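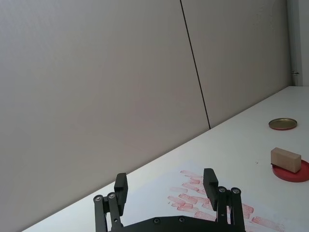 A reader wrote in after my last post to say I was making a fuss over nothing, that a robot stamping paper can't have a "failure" in any sense that matters, and that if the ink goes on the page the job is done. Fair enough. I've been chewing on that for a couple of weeks and I still think it's wrong.

If you missed the earlier post: we have a two-arm setup at the Cokham shop running the Grulberg controller, and I've been using it to try out their contact package, which is sold under the name Gentile. The idea is that the arm feels the surface under the tool and eases off when it meets something. The sales page says you can use it near people and near fragile parts, and the licence cost us $2,295. I was a doubter before we paid and I'm a doubter now, but I did want to be fair to it.

So I gave it the dullest job I could come up with. One sheet of paper, red ink, short strokes laid down in slanted rows with a clear gap between each one. Ink is honest in a way a log file isn't. If the arm presses too hard, or skids, or comes down in the wrong spot, you can read it off the sheet afterwards with a cup of tea in your hand.

The log for the whole run reads 100 per cent successful contacts. Green all the way down. If I'd only had the log I would have signed off on it and gone home.

The sheet says something else. The strokes overlap each other in the thick of it. Some are strong red and some are so pale and blotchy you'd have trouble calling them a mark at all. A few have a smeared look, more like a wipe than a press. None of that got flagged. As far as the controller was concerned, every one of those was the same event.

I went back through the manual to find out what "successful contact" means and it took me most of an evening. It's in an appendix. A contact is successful if the force reading crossed a threshold and then dropped again before the timeout. There is nothing in there about where the tool was at the time, or whether it slid sideways while it was down. You could stamp your own bench all afternoon and get a perfect score. 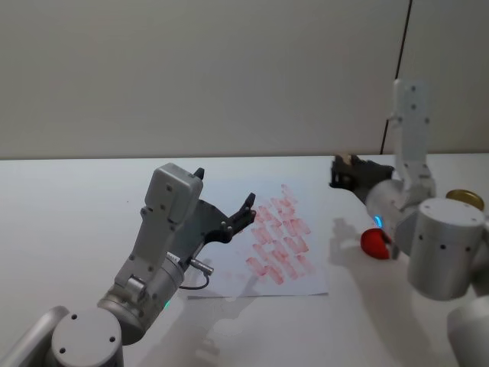

My first guess was the ink, and I'd like to be upfront that I can't rule it out for the pale ones. A dry pad will give you faint strokes no matter how good the arm is. It won't give you overlaps, though. For those I think we're looking at drift, and I think the drift comes from Gentile itself.

Here is my reasoning, for what it's worth. When the package eases off, it lets the wrist give a little so that it doesn't fight the surface. Then it's meant to put the wrist back where it was. On our controller it seems to put it back almost where it was, and then treats that as the new starting point. Do that once and you'd never notice. Do it over a long job and the tool wanders. I turned the easing off and ran the same pattern with plain position moves, and the spacing held. I turned it on again and the strokes started creeping into each other before the second row was done.

The support desk told me this was "within expected behaviour for compliant modes." I asked for the number they consider expected. I'm still waiting on it.

Now, back to the reader. Why does it matter where a bit of red ink ends up? It doesn't, much. What bothers me is that the same package is what the controller leans on to decide how close the two arms can work to one another. The clearance zone between them is worked out from where each arm believes its tool to be. If one of them has wandered and doesn't know it, the zone has wandered too, and the stop that is supposed to trip before the arms meet will trip late.

We have had that happen. In April the two grippers came together over the middle of the table during a handover test, hard enough to bend a finger linkage on one of them. The controller recorded it as a contact. A successful one, naturally. I had put that down to my own sloppy setup and didn't write about it here, and I'm a bit embarrassed about that now.

After the stamping run I pulled the older logs to see if I could find a pattern. There are 343 jobs in there with Gentile switched on. Seventeen of them ended in a protective stop, and I had cleared each of those by hand with a note like "nuisance trip" or "no cause found". Reading them one after the other, they nearly all come late in a long job, with the easing on. I can't prove a thing from that. I wasn't measuring position at the time and there's no way to go back and do it. But I did write "nuisance" an awful lot for somebody who claims to be suspicious of machines. 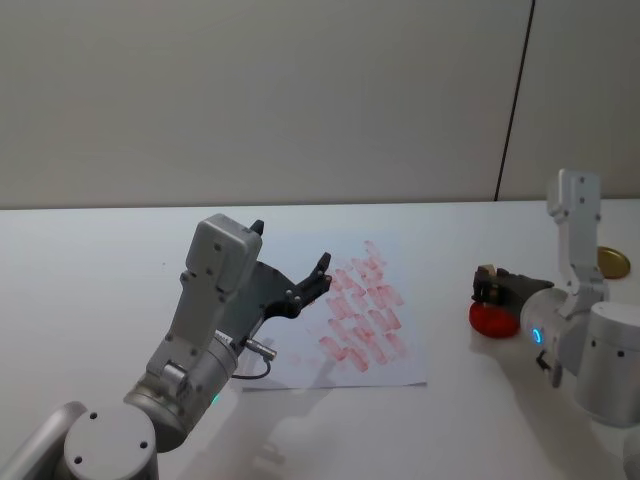 What I've changed so far is pretty basic. The arms go back to a fixed reference point every few minutes and the controller has to agree with itself before it carries on. The clearance zone is twice the width it was, which makes handovers slower and a couple of them impossible. And no hands on the table while Gentile is running, whatever the sales page says about people. The fence stays shut and the key comes out. I don't care that it's a small arm. A small arm with a wrong idea of where it is will still break your finger.

The other Gentile site I know of, at Nivport, has seen creep as well, though theirs is mostly on one axis and they blame the mounting plate. Could be. Our plate is a different one and bolted down differently, so I have my doubts.

Grulberg has promised a patch. I'll run the ink job again once it's installed, same pattern, fresh pad this time, and scan both sheets so people can judge for themselves. If the patch only changes the wording in the appendix I'll be writing to them about the $2,295.

To the reader who said I was fussing: if you have a Gentile licence, try it with a sheet of paper and an ink pad before you put your hand anywhere near it. Leave a comment with what you get. I'd be glad to hear yours held its spacing.

Print this post
E-mail this to a friend

Search this blog
Enter keywords Go

Recent posts
Grulberg controller, first impressions (mixed)
What the sales page means by "near people"
Cable loops and how to snag them
Protective stops: stop clearing them without reading them
Moving the bench at Cokham
A bent linkage and a long wait for parts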